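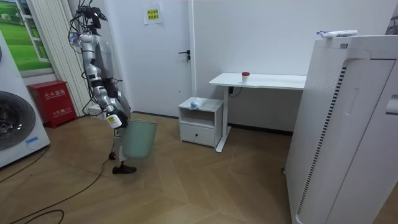
The Cirura 290 is a drawstring bin liner made for the small and medium bins people keep in offices, bathrooms and spare rooms. It comes on a roll of 100 and tears off at a perforated line. The most common question we get is whether it suits a bin without a lid. It does, and a plain tapered plastic bin with an open top, like the pale mint-green one in the photo, is the shape the 290 was cut for. The base of the bag is narrower than the mouth, so there is less spare film bunched up at the bottom.

Fitting

Open the bag fully before it goes in. Push the base down with a flat hand, then fold the top over the rim by two or three inches. Pull the drawstring until it sits snug under the lip. On bins with a rolled rim the string can be tucked into the groove. To change the bag, lift both sides of the string together and tie once.

Sizes

The 290 is sold in one width and two lengths. The short version is for bathroom and under-desk bins. The long version is for bins that stand to about knee height. Measure the distance around the rim with a piece of string before ordering – most returns are bags that were too narrow to fold over. If your bin is square, measure all four sides and add them up.

Material

The film is a matte, low-density plastic with a star-shaped seal at the base. There is no fragrance. The bags hold dry office and household waste. They are not meant for garden cuttings, broken glass or hot ash, and they should not go in a food-waste collection. Color is white, or gray by the case only. The gray was added to the range in September and uses the same film.

Ordering

Item number: 2141
Maker: Cirura
Pack: one roll of 100 bags
Case: sold to trade accounts, mixed lengths allowed
Ships from: Ollarcombe warehouse

Orders placed before noon leave the same day. Cases go by pallet carrier and need someone on site to sign for them. Single rolls go by regular mail. Unopened rolls can be returned within the normal returns period, but we can't take back a roll once the paper band is off.

Related items

Jikance wall bracket for roll liners, white steel, screws included
Morikawa pedal bin liners, tie-top, small
Morikawa recycling sacks, clear, heavy film
Cirura replacement paper bands, for trade accounts that split rolls between floors

Page last updated November 29, 2021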